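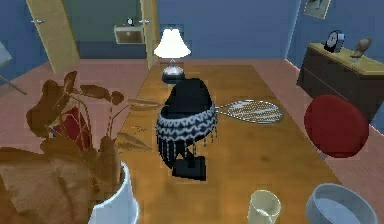

The Clomadham open day is held every May, and the trick is to arrive before the cake does. I got there after. The town's old knitting mill opens its doors once a year to show people how hats used to be made, and this time 400 of us turned up to look at machines that were mostly switched off. The tour took us past carding, spinning and a long speech on drainage. The black hat with the white zigzag band, up on its dark stand in the middle of a long wooden table, got more admirers than the whole spinning floor. I liked the dangling strands along the bottom edge, which would drive me crazy within a block.

Our guide, Fatos Stan, talked for 14 minutes about needles. I now know there are two kinds that matter and that I had been wrong about both. He did start up one machine, a Perora from before the mill closed, and it made a noise like a drawer of forks going down a staircase. A small child applauded. Out came a gray tube of fabric, and we were each allowed to touch it.

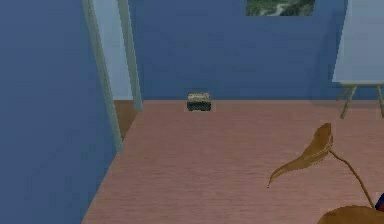 Siu-fong Lam thought I was being unfair to the drainage speech, and wrote to tell me that the mill flooded twice before the channel was dug and that without it there would be no tour to complain about. Fine. I'll listen harder next year, with cake.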